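Treronthorpe Hardware Desk
Ticket 1552
Subject: Workstation shuts off a few seconds after power on
Opened: 13/04/2020
Opened by: Hicham Gaber
Status: Open, waiting on parts

Problem as reported

Desktop from the Surneo drawing office. Press the power button, fans spin for about 5 seconds, then everything goes off. It tries again by itself and does the same thing. No picture on the monitor and no beeps. The user says it had been getting slow in the afternoons since September and the fan was loud.

Checks so far

Swapped the power cord and the wall outlet. No change.
Tried the spare power supply from the Bisteo shelf. No change.
Unplugged all drives. No change.
Took off the CPU cooler. The old paste had gone hard and came away in flakes. Cleaned the top of the processor with alcohol and a lint-free cloth. The processor is still in its socket and I have not lifted it yet. The NVIDIA card is still in its slot too.
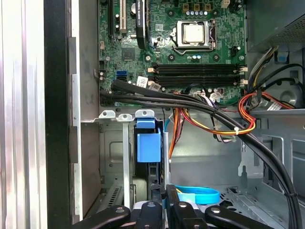

Abou Zeid wrote back that the graphics card should come out before anything else is tested. A bad card can pull the supply down and give the same short start, and we lost most of a morning to one last year. Try the onboard video if the board has it, and check the four cooler mounting holes for cracks while the cooler is off.

Hicham Gaber, update

Card removed and tried in the bench machine. It works there, so I am leaving it out of the list of suspects. Put fresh paste on, refitted the cooler and started the desktop without the card. Same result, on for a few seconds and off again. No cracks found at the mounting holes, looked with a flashlight from the top side only.

Next I went to the memory. Ran with one module at a time, then tried each module in a different slot. Same fault every time. With no modules at all the board should beep and it stays silent, but the case speaker may not be working, so I don't want to read too much into that.

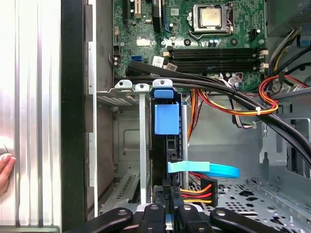 Both memory modules passed overnight in the bench machine with no errors, so they are fine to reuse. They are in an antistatic bag with the ticket number on it.

That leaves the board or the processor. I asked stores for a matching processor to test with. If the fault stays after the swap, the board gets replaced. Quote for a refurbished board is under 2000 including shipping, delivery 8 working days.

To do

Test with the loaned processor.
Check the socket pins under the magnifier before fitting it.
Ask the drawing office whether they can manage with the spare laptop until then.
Order a new case speaker.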